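Two arms, one messy desk: are robots ready for your chores?

Posted 8 June 2019 in Home & Shop

I spent a good chunk of this week on the question readers send me more than any other (usually with a photo of their sink attached), which is when they can buy a machine that will pick up after them. My short reply has been "not this year" for as long as I've had this column. But Brivora, a small outfit that builds software for two-armed robots, put out its spring tidying results, and I wanted to see how far off my stock answer was.

So, the news. Brivora ran 2,807 tidying attempts in April on the sort of stuff that ends up on any desk or shop counter: pens, sticks, little blocks, bits and pieces that have no real home. One attempt means picking up one loose item and putting it where it belongs. The company says its arms got it right on 50 percent of them without help. Half! I've seen worse from my own household, but I'd also never pay for it.

The arms work in pairs and stay bolted in place, so the mess has to come to them. That's a big catch for anyone picturing a butler rolling down the hall. It does mean the company can put all its effort into hands and eyes and forget about stairs, pets and doorways for now. 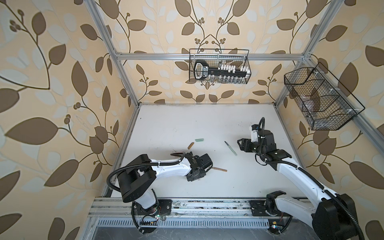

Can I buy a robot today that will clear a table for me?

Not one I'd recommend. The pieces exist, and a shop with money and patience could set up two arms over a counter and get some use out of them, but a home version that handles whatever you leave out isn't for sale from any company I cover. If you want help right now, a robot vacuum is still the only chore machine I tell friends to buy, and you'll have to pick up the socks first.

The speed is the other thing. Brivora puts its average at 50 seconds per item, start to finish. A kid who wants to go outside can clear a desk in less time than that (grumbling included). The company's argument is that speed doesn't matter much if the job happens overnight, and I half buy it. For a kitchen table, sure, let it putter along while I sleep. For a store that has to open in the morning, somebody is going to do the math on how many items are lying around and reach for a dustpan.

Then there's the shop-floor side, where things are further along than I expected. Paketti, a parcel counter chain, has been trying out a two-arm station at 2 of its branches. The job there is sorting returned odds and ends into bins, and it runs in 8-hour stretches with a staff member close by for the items that get dropped. Paketti told me the staff mostly like it, with one complaint that kept coming up: the arms are very good with boxes and pretty hopeless with anything that rolls.

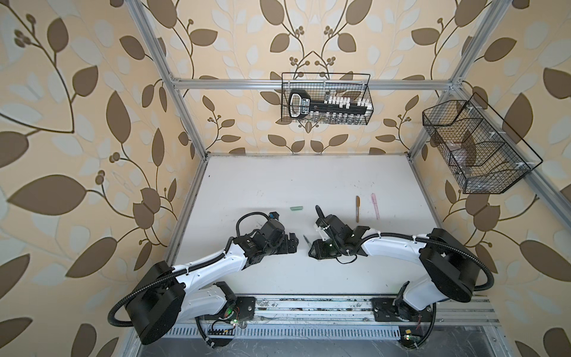 My own desk is what I keep measuring all this against, and it's a tough test, let me tell you. I've got three mugs, a stapler, receipts going back to winter and more pens than I could use in a lifetime. Pens sound easy until you think about what a gripper has to do with one, and there's a gold-colored marker and a translucent pink pen side by side on the white tabletop in that last shot, which is a pretty good miniature of my problem. See-through plastic is a known headache for camera-guided machines, and two narrow things sitting close together make for a fussy grab. I'd do it without looking. A machine has to work out where one pen ends and the next begins, pick a spot to pinch, and not knock the neighbor off the desk while it's at it.

Price is where I lose most people, so brace yourself. Brivora won't give a figure for a single home station and says it isn't taking orders from households. Tikkanen, which sells benches and fittings to workshops, plans to offer a counter-height version to business customers and is calling it the Branus. No price on that one either, though the company says it'll be leased by the month, with service visits included. I asked if a regular person could lease one for the garage. The answer was a polite no, with a suggestion that I ask again later.

I'm more cheerful about this than I was a year ago, I'll admit. Boxes and blocks are getting reliable, and I like that Brivora published its misses along with its hits. Laundry is still a mess, dishes are worse (wet, breakable, stacked any old way), and I haven't seen a company promise either one with a straight face.

Brivora says its next round of results will cover drawers and lids. I've asked for the item-by-item numbers, pens especially, and I'll post them in this column when I get them. If your workplace has a pair of arms on the counter already, write in and tell me what it drops!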